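Giving up the bus

I stopped taking the Bustham bus to work in June. The fare went up again and the 7 a.m. one had been dropped from the timetable, which left me either very early or late. I now walk to the station at Cleslow and take the train from there.

The walk is 40 minutes if I cut through the Rindow estate and a bit more if I stay on the main road. I bought better shoes after the first week. The old ones were fine for an office and no good for gravel.

Mornings are easy. Coming home is harder, mostly on account of the hill past Pintér Bakery. I usually stop there for a roll and eat it on the wall outside.

I have lost no weight, in case anyone is wondering. I do sleep better, and I've read 2 long novels on the train that had been on my shelf for years.

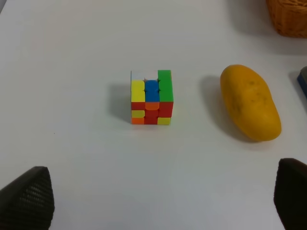 Winter will be the test. The path behind the estate has no lights and floods near the footbridge, so I'll probably have to use the main road from November on. I've ordered a headlamp for $20 and a proper raincoat is next on the list.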